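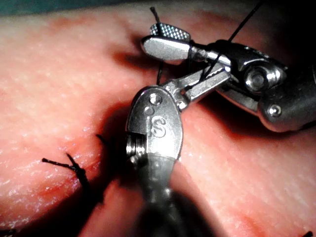

Home Reviews Training Gear Archive Contact

Koppel suture pads – three months in

I run the skills room at a training center in Zamville, and since February we've been going through the pink Koppel pads faster than I can order them. We used to teach hand suturing all day. Now half the sessions are on the robot, with the stitching program doing more of the throws by itself, and the pads have to put up with metal jaws instead of my gentle old fingers!

So, are they any good? Mostly yes. The surface has a fine grain with tiny pores, and the edges of a cut bulge up the way I want them to, so there's something to bite into. The old Drileck pads tore if you pulled a knot even a little hard. With the Koppel I've had 3 tear out of a box of 30, and I'd call two of those my own fault (I pulled like I was starting a lawn mower).

What I don't love is the staining. The red practice dye soaks in and never quite washes out, and dark thread gets hard to follow once the cut is deep and in shadow. Also the box costs $200, and Drileck's was $100. My boss noticed.

The bigger change is what we do all day. I used to tie sample knots for every class and go home with sore thumbs. These days I load thread, swap pads, watch the instruments and grade knots, and I write a lot more notes than I ever wanted to. My thumbs are thrilled. A couple of the older instructors miss the handwork, and so do I on slow afternoons, so we kept one table by the window for needle holders and plain old practice. The new trainees ask for it more than I expected.

If you only teach by hand, save your money and stay with Drileck. For robot work I'd buy the Koppel again – four stars, and five if they fix the dye. I have a sample from Skastell still in its wrapper and I'll post on that one next.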